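I've been using the Wotura house-practice kit for a while now, and I have opinions! It's a simulated home plus a rulebook for how a two-armed home robot should behave in it. You load the rooms, pick a task, and the checker marks your run against the rules, which Wotura borrowed from the MacKinnon good-practice notes and rewrote in plain English (thank goodness).

I mostly ran the hallway set. Tight spaces are where my code gets sloppy, and the rules are strict there: slow down near doors, keep both grippers in view, and never close on a knob until the fingers are squared up. I did 93 runs before the checker passed me on doors, which stung a bit – but I'm a better programmer for it.
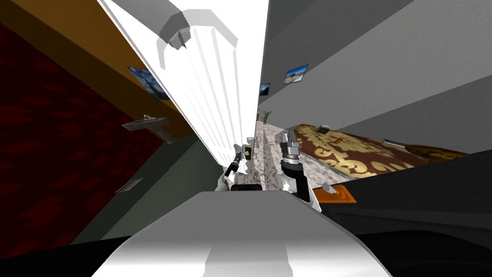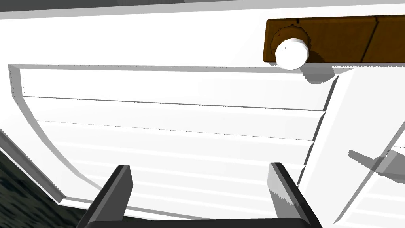
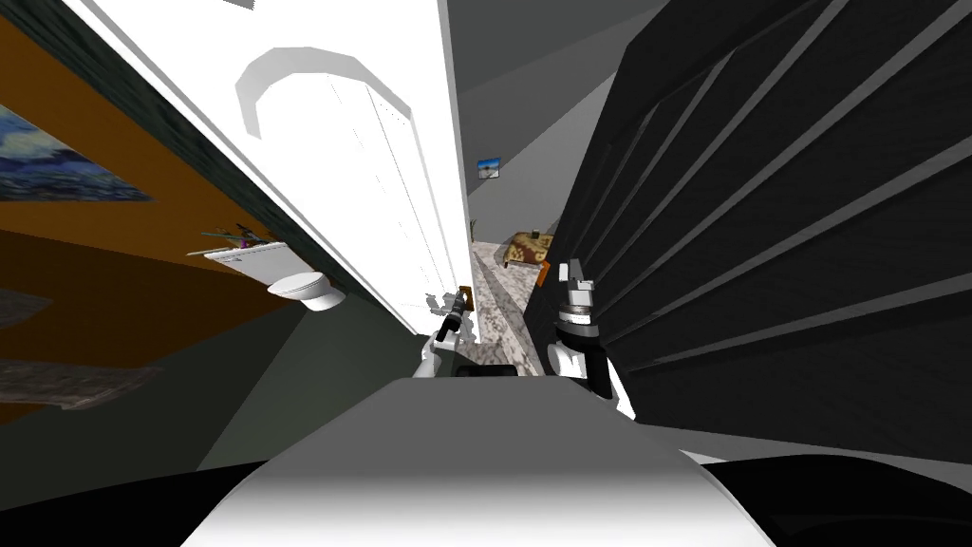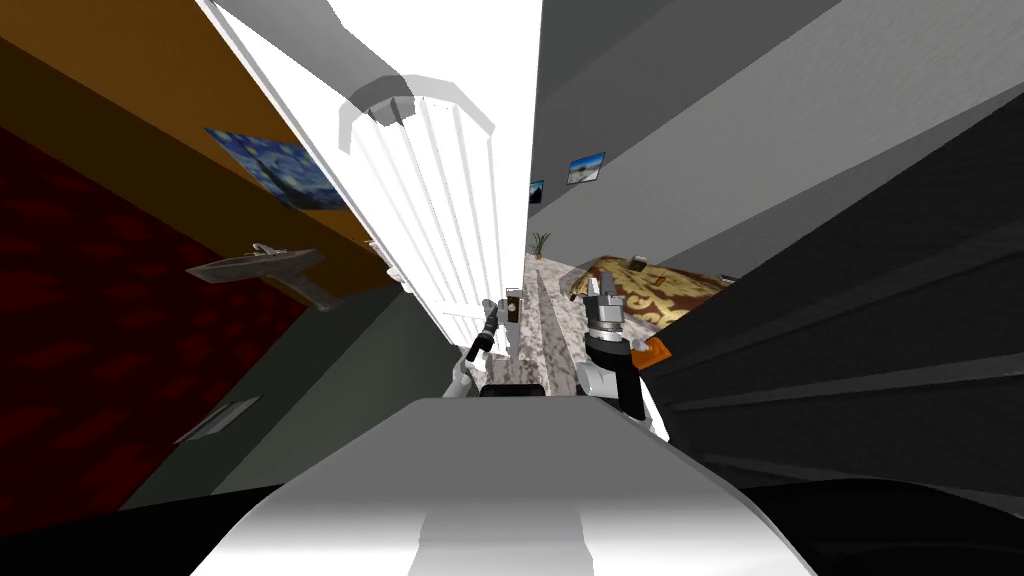 Robot's-eye views from the simulated house, including a close-up of the gripper at the slatted white panel (second picture).

What I like most is that every mark-down comes with the rule number and a replay. My old Hondico package just said "fail" and left me guessing. The rooms feel lived in too, with rugs, wall art and stuff left on the floor, so the "look before you reach" rule has some teeth.

Gripes? The rulebook has 3 different limits for arm speed and the index only lists one of them. Saved replays start to lag once you're past 1,000 or so, and the export to Fluvitz drops all my notes (I wrote to support on 21st June and got a nice reply saying August for a fix). I'd also love a printed copy of the rules, I keep losing my place on screen.

Would I buy it again? Yep. If you're only after pretty rooms, get something cheaper. If you want your robot to have decent manners before it goes anywhere near a real hallway, start with the door chapter and leave the stairs for later.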